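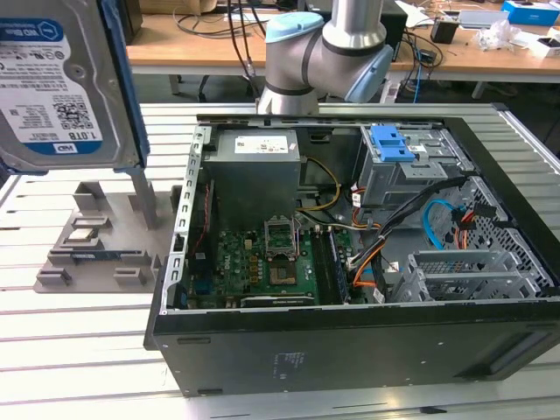
Section 2. Setting Up Your Pelex Home Well-Being Kit

Welcome back! If you have read Section 1 you already know what the kit is for, and if you skipped it (plenty of people do) the short version is that over the coming weeks you will keep a daily mood diary, answer one long questionnaire, and send in saliva samples, so that the lab at Ninmont can look at how your days feel and how your genes are behaving side by side. Set-up takes one quiet evening. Make yourself a cup of something, but please read the caution about food and drink further down before you take a sip near sampling time.

What you should have in the box

The diary, spiral bound
The Wustum questionnaire, 130 questions, in its own envelope
Saliva tubes in a sealed pouch, with caps
A sheet of spare labels
The cold pack and the padded return mailer
The consent form, marked Form 294 in the bottom corner

Anything missing? Call the participant line and ask for extension 368. You will most likely reach Chathurika Wijesinghe, who put most of these boxes together and can get a missing piece into the mail the same afternoon.

2.1 Before you begin

1. Put the cold pack in the freezer, lying flat. It needs a full night.

2. Read Form 294 all the way through, then sign both copies. One stays with you. The other goes in the return mailer with your first sample, and we can't open the tube in the lab until we have it.

3. Choose your diary time. You want a time of day when you are usually at home and usually alone for ten minutes. After supper works well for many of our participants, and so does the stretch right after the kids are in bed. First thing in the morning is harder than it sounds, and we'd gently steer you away from it, mostly because what you'll be writing down is how the whole day went, and at breakfast you'd be working from yesterday's memory.

4. Write your chosen time inside the front cover of the diary. If it changes later, cross it out and put the new one beside it. We don't mind crossings-out at all — they tell us something, too.

Note: If you are sharing a household with another participant, please pick separate spots to write. Couples who fill in their diaries at the same table tend to drift toward the same answers, and then we have two copies of one person's week.

2.2 Starting the diary

1. Open to the first blank page and fill in the date at the top.

2. Mark the three scales: mood, energy, and connection. Each runs from low on the left to high on the right. Put your mark anywhere along the line you like, including between the little ticks.

3. In the open space underneath, write a few sentences about the day. There's no right thing to put here. People write about a phone call with a sister, or a bad commute, or the dog. If the day had a moment when you felt you were doing something that mattered to you, we would especially love to hear about it, however small it was.

4. Close the diary and leave it closed. Please don't page back through earlier entries until your diary weeks are finished.

The scale called "connection" gives people the most trouble, so a word on that. It is asking how close you felt to other people, and that can be quite different from how many people you saw. A person can spend a day in a crowded office and mark it low, or spend the day alone with a letter from an old friend and mark it high. Go with your first feeling.

Note: Missed a day? Leave the page blank, write "missed" across the top, and carry on the next evening. Please don't fill it in afterward.

2.3 The Wustum questionnaire

The questionnaire is long, and we do apologize for your wrist. It can be done in more than one sitting, provided you finish within the same week.

1. Use a dark pen.

2. Answer the sections in order. The questions about childhood come near the middle, and some people find it helps to take a break before them or after them, or both.

3. Skip any question you would prefer to leave alone. Put a small line through its number so we know you saw it.

4. Seal the envelope yourself. Asanka Akanda, who enters the answers, works only from your participant code and never sees your name.

Caution: Several of the questions deal with grief, loneliness, and very low mood. If answering them leaves you feeling shaken, stop there and talk to a person you trust, or to your doctor. You can leave the study at any point, and you won't be asked why. If you ever feel you might harm yourself, please call your local emergency number right away. The study line is not staffed at night and it is no substitute for that kind of help.

2.4 Labeling your tubes

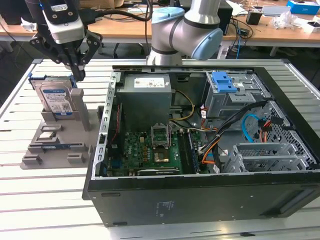
Every tube needs its label on before you collect anything, while it is still clean and your hands are free. Lay the label lengthwise and press it down from the middle outward so that it doesn't wrinkle. You'll find it has a lot packed onto it for such a small strip of paper, rather like the blue and white label on that upright hard drive, where a barcode, a square QR-style code, and small text all share the space. On your tube, the barcode is for the lab and the small text is for you: it gives your participant code and a blank line for the date. Fill in that line with the pen provided and let the ink sit for a minute. Try not to cover any of the bars with your writing, even a little.

1. Check that the code on the label matches the code inside your diary cover, one character at a time.

2. If the codes differ, don't use the tube. Put it to one side and call extension 368.

3. If a label tears or goes on crooked, take one from the spare sheet. Stick it on the opposite side of the tube instead of over the first one.

2.5 Collecting your first sample

1. For one hour beforehand, have nothing but plain water, and for the last ten minutes not even that.

2. Wash your hands with soap and dry them well.

3. Sit down comfortably and let saliva gather in your mouth. Thinking about lemons really does help!

4. Let it run gently into the tube until it reaches the line. Bubbles don't count toward the line. This can take five minutes or more if your mouth is dry, and there is no prize for hurrying.

5. Screw the cap on until it clicks, then tip the tube end over end ten times.

6. Write the time of collection in your diary, on that day's page.

Caution: The cap holds a small amount of preserving liquid. Don't pierce it or drink it, and keep it away from children and pets. If it touches your skin or eyes, rinse with plenty of water.

Note: Please wait to collect if you have a cold, a fever, or sore gums. Some of the genes we look at are involved in inflammation, and they respond to a head cold just as readily as to a hard month at work. Wait until you have felt well for a full week.

2.6 Sending it back

1. Put the tube in the pouch and press the seal closed along its whole length.

2. Take the cold pack from the freezer and wrap it once in the paper sleeve.

3. Place pouch, cold pack, signed Form 294, and questionnaire envelope in the padded mailer. The diary stays at home with you for now.

4. Hand the mailer over at any MacBrayne counter before the last pickup of the day. Postage is paid. Ask for a receipt and tuck it in the back of the diary.

Participants who join late in the year should know that the lab closes for a short while over the holidays. If your first sample would fall in that gap, hold off and collect it in January. You can keep writing in the diary as usual in the meantime.

When your mailer arrives you'll get a short letter from Mitali Mollah, the study coordinator, with the date of your next sample. Keep the letter with your receipt. Section 3 covers the second sample, travel, and what to do if you move house.

Section 2 last revised November 14, 2025.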